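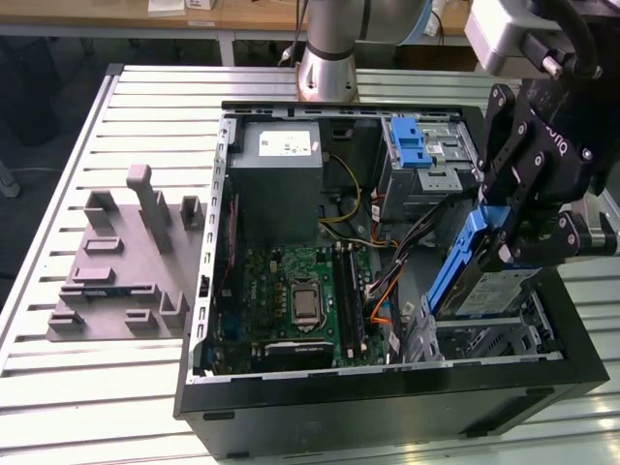 I sell one thermal paste in my little parts shop, and it's the Niltbridge 3 gram tube. I've tried plenty of others over the years (my kitchen drawer is a graveyard of half-squeezed syringes) and this is the one I keep going back to. It's gray, it's thick without being stiff, and it stays where you put it. If you're refreshing an older desktop, lay the tower on its side with the side panel off, so the CPU in its square socket faces up at you and you can get at it with both hands. Then clean off every bit of the old stuff before you open the tube. I use coffee filters and rubbing alcohol – paper towels leave fuzz.

How much to use

A blob the size of a small pea, right in the middle. Don't spread it with a card, just set the cooler down straight and tighten the screws a little at a time, corner to opposite corner. One tube does roughly 2 years of tinkering for me, but I do open up a lot of computers! Most people will get several goes out of it.

What you get

Tube with a screw cap, a plastic spatula (I never use mine) and one alcohol wipe. Item number 1173. The larger tube is item 1854, same paste, and it comes with a spare cap, which you'll want if you drop things behind desks like I do.

Storing it

Cap on tight, tip down, in a drawer away from the heater. If a bit of clear oil comes out first, squeeze that onto a scrap of paper and carry on.

Will it fit my cooler?

I get asked this every week. It's paste, so yes, it works with the Terum and Eletti coolers I stock and with whatever came with your computer. The one thing to check is the bottom of a new cooler – the Ghorbani ones come with a gray pad already stuck on, and you need to use that or the paste, never both.

Orders go out in a padded envelope with a handwritten note. Questions go to me, Naledi Du Plessis, through the contact form, and I usually answer in the evening once dinner's done.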